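Household Manipulation Practice Code

Categories: Robotics standards | Bimanual manipulation | Data collection practice 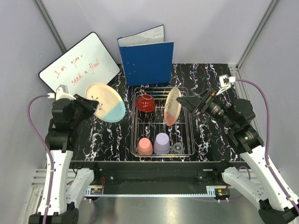

Two-arm station during a dish rack task, with a plate held in each gripper.

The Household Manipulation Practice Code, usually shortened to HMPC or "the Gallton code," is a set of written rules for running tabletop robot stations that handle ordinary household objects. It covers the layout of the station, the choice and care of objects, the conduct of operators, and the records kept for each attempt at a task. The code is voluntary. It has no legal force and does not replace machine safety law or the safety instructions supplied with a robot arm.

History

The code began as an internal handbook at Gallton, a robotics laboratory that ran several two-arm stations in one building. Each station had developed its own habits. Operators who moved from one to another found that the same task name could mean different things, and recordings from two stations often could not be used together. The first handbook was five pages long and dealt mostly with naming tasks and resetting the table.

Nillbridge, a testing company, adopted the handbook the next year and added sections on cable routing and breakage. The two organizations then agreed on a shared text. Brekke, a maker of station frames and mounts, joined later and supplied most of the present wording on fasteners and camera brackets. The second edition was released in July and is the one in general use.

Scope

The code applies to fixed stations with one or two arms working over a table or countertop. It assumes light arms with grippers, operated either by a person at a distance or by a trained control program. Mobile robots, arms that share a space with walking staff, and any work with heat, blades or running water are outside its scope. Dish handling is included only when the dishes are clean and empty.

Station layout

The work surface must be fixed so that it cannot shift when an arm presses on it. The surface may be plain or patterned. The first edition required a plain matte surface, but this rule was dropped because homes contain stone, wood grain and printed cloth, and programs trained only on plain tables did poorly on other surfaces. A station that changes its surface must note the change in the log.

Cables that move with an arm must follow the links and be tied at intervals, with enough slack at the wrist for a full turn. A cable may not cross the area between the two grippers. Cameras mounted on a wrist need a rigid bracket, and the bracket screws are checked at the start of each shift. The code sets a speed limit of 600 millimeters per second at the gripper during normal work. Lower limits apply while a person has a hand over the table.

Background items, meaning things that are on the table but are not part of the task, are allowed. The code treats folders, boards, boxes and similar items as useful clutter. They must stand or lean securely, and they must not carry private information that can be read by a camera. Handwriting is permitted if it contains no names, addresses or account details.

Objects

Each station keeps an object list. Plates, bowls, cups and glasses are entered one by one, with a short description and a note of the material. Two objects of the same shape but different color get separate entries. Clear glass is listed in its own group because depth cameras often measure it badly.

Ceramic and glass items are inspected before use. An item with a chip or a crack is taken out of service, even if the damage is on the underside. Gripper pads are inspected at the same time. When something breaks, work at the station stops, both arms are moved to their rest position, power to the motors is cut, and the surface is cleared by hand with gloves. The inspection is then repeated for everything that was on the table.

Handling rules for two arms

Most of the disputes during drafting were over two-arm work. The agreed rules are:

- Each arm has a home side. It may cross the middle line, but only one arm may be across it at a time.
- Both arms may hold an object at once. Only one may place an object into a rack, tray or box at any moment, unless the task itself calls for joint placing.
- The waiting arm keeps its object clear of the other arm's path.
- Plates are gripped at the rim, away from any object already in the rack.
- An object is released only after it is supported. Dropping a plate into a slot counts as a failed attempt even if the plate lands upright.

The rule on waiting has been criticized as too strict for fast work. Erkia, which runs sorting trials, follows the rest of the code but lets both arms place objects together when the target positions are far enough apart. Its recordings are marked so that other users can leave them out.

Records

Every attempt is logged with the task name, the starting layout, the result and the operator's initials. Results are limited to "complete," "partial" and "failed." Free comments are encouraged but are kept in a separate field. Failed attempts must be kept. The handbook had allowed operators to delete them, and a later review at Gallton found 157 gaps in the numbering of a single task.

A task needs a written end state before the first attempt is made. For a dish rack task, the end state says which items must be in the rack, which way up they must be, and whether they may touch.

Adoption

The second edition lists 121 stations that report using the code in whole or in part. There is no inspection program, and the list relies on statements from the organizations themselves. A checklist version is used more widely than the full text, mainly in teaching laboratories.

Related articles

Bimanual manipulation
Dish rack task
Gripper pad wear
Object list (robotics)
Station reset procedure
Teleoperation logging
Wrist camera mounting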